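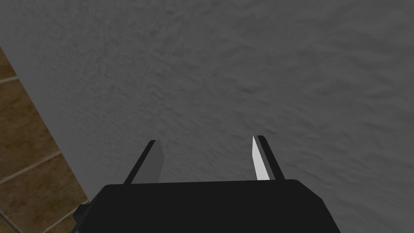
Chapter 3
Walls, Floors, and the Feel of a Room

When I was learning to draw house plans, my teacher, Urho Huttunen, had a habit that drove the whole class a little crazy. Before he would talk about the size of a room, or where the door went, or which way the windows faced, he made us write down what every surface in it was like. Was it smooth? Did it shine? Would you want to lean on it? We thought he was stalling. It took me a good many years (and a few rooms I would rather not talk about) to see how much he was giving us.

In the last chapter we spent our time on shape and size, and I hope you still have your sketches from the October exercise, because you will want them again before we are done. Now we turn to finishes, by which we simply mean the outermost layer of a wall, floor, or ceiling, the part that people see and touch. Paint is a finish. So are plaster, tile, wood boards, carpet, and plain bare concrete.

Finishes do a great deal of quiet work. They catch the light or swallow it up, they make footsteps loud or soft, and they tell people where one part of a room stops and the next begins. They also cost money, and a surprising lot of it! In the Sqalli house, which we will follow all through this chapter, finishes came to 221 lines of a budget that ran to 624 lines in all.

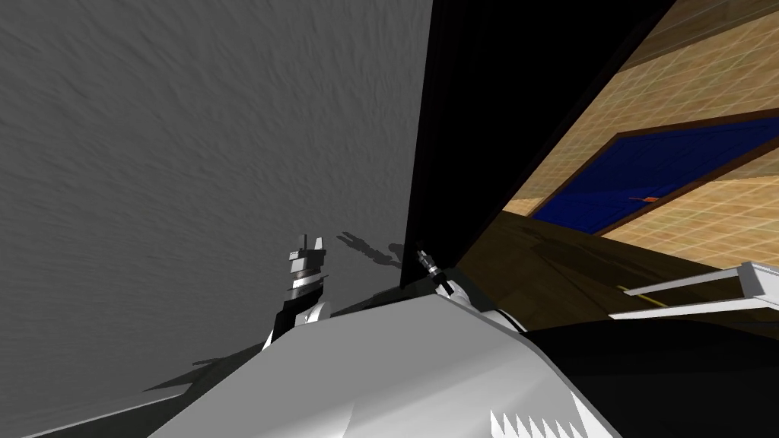
Figure 3.1 A mottled gray wall and a tan tiled floor with a blue rug.

Let us begin with texture, since it is the thing beginners most often leave until the end. A rough wall breaks light into small bits of bright and dark, and so it hides dents and patches rather well. A smooth wall shows everything, especially late in the afternoon when the sun comes in low and runs along it. Rawiri Mudgway, who plastered the Sqalli house, used to hold a lamp flat against his finished work and look down the length of it, and if he saw so much as a ripple he would sigh and go back for his trowel. 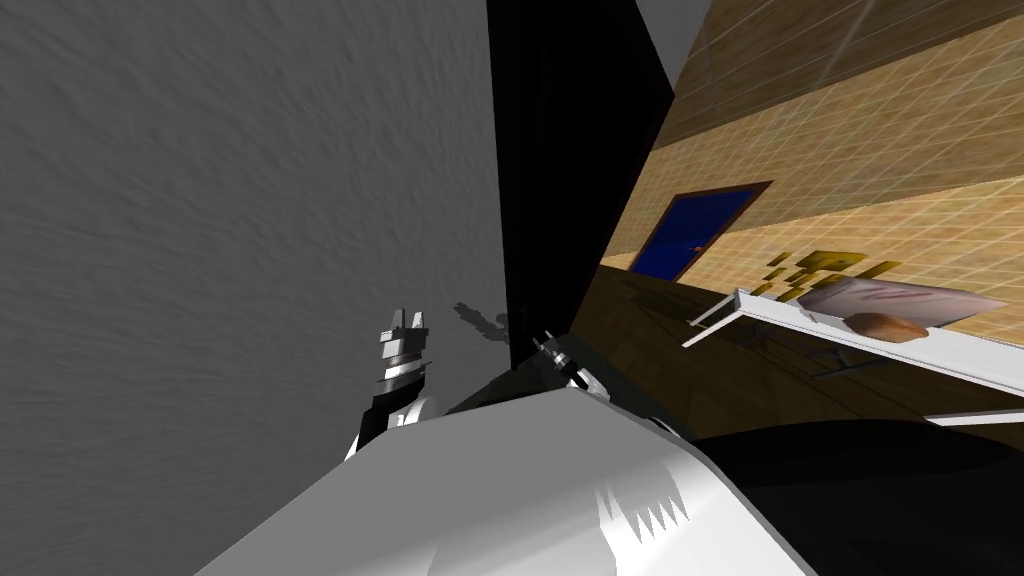

Color comes next, and with it the matter of contrast. Two colors that sit close together on the paint card will seem to melt into each other across a room, while two that are far apart will draw a hard line wherever they meet. In Figure 3.2, the tall black panel does this between the gray wall on one side and the beige tile on the other. Keep an eye out for such edges in buildings you know well, and jot down whether you like them.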